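Olley Household Chores Set: Data Card

Maintained by the Plalletthorpe group for household automation
Contact for corrections: Hạnh Âu
Contact for access: Trí Đào

Purpose

The Olley set was assembled to help answer a plain question: which ordinary chores can a two-armed machine with fingered hands be trusted to do in a home or a small workshop today? It is intended for researchers who train or test control policies, and for readers who wish to judge claims about household machines against recorded attempts.

Contents

The set holds 2000 recorded attempts across 9 chores. Folding, sorting, wiping, stacking and the handling of long flexible items are all represented. Each attempt is stored in its own folder with the camera streams, the joint positions of both arms and hands, and a short text label giving the chore and the outcome.

Outcomes are recorded as complete, partial or failed. A label of complete means that the end state matched the written goal for that chore. It does not mean that the work was done at a speed or with a neatness that a household would accept.

Collection

All attempts were made under the direct control of a trained operator. The arms did not act on their own at any time. Users should keep this in mind when they compare policy results with the recorded outcomes — the operator's judgment is part of every attempt.

Attempts were grouped into sessions of 10, and the item was returned to a new starting position before each one. Operators were asked to vary the first grasp. Lighting was left as it was for the whole of a session.

Long flexible items

This group of chores was added in November at the request of the Nilovon workshop, where cords and straps are put away many times a day. A cord or strap has no fixed shape, and a grasp that suits one part of it may be of little use a short distance along. Fingers and palms also hide a good part of the item from the wrist cameras. The fixed view and the wrist view are therefore supplied together and should be read together.

Braided strap on the marble table, wrist view first and fixed view second:

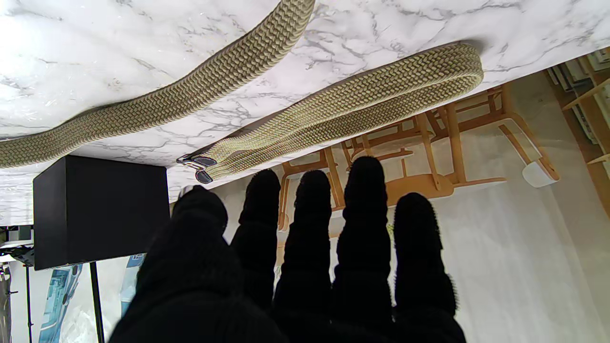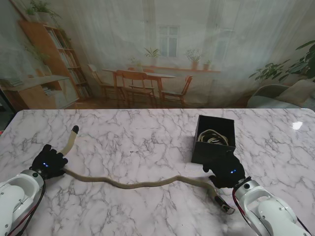
Known limits

Only one table height was used. Policies trained on this set alone should not be expected to work at a kitchen counter or on the floor.

The operators were all adults with prior practice. No attempt was made with children, pets or other persons within reach of the arms, and the set offers no evidence on safety in an occupied home.

Force readings from the fingertips are not included. An earlier draft of this card stated that they were; the statement has been removed.

Wrist streams are stored in the orientation in which they were captured. Users who need an upright view should rotate the wrist streams before training and should leave the fixed stream unchanged.

Access and terms

The set is free for research and teaching. Commercial use requires written permission from Plalletthorpe. Requests should name the intended use and the person responsible for it. Mirrors are permitted if this card is kept with the files. The Đàm mirror carries the same version and may be used when the main server is unavailable.

Corrections to outcome labels are welcome and should give the folder name, the present label and the proposed label.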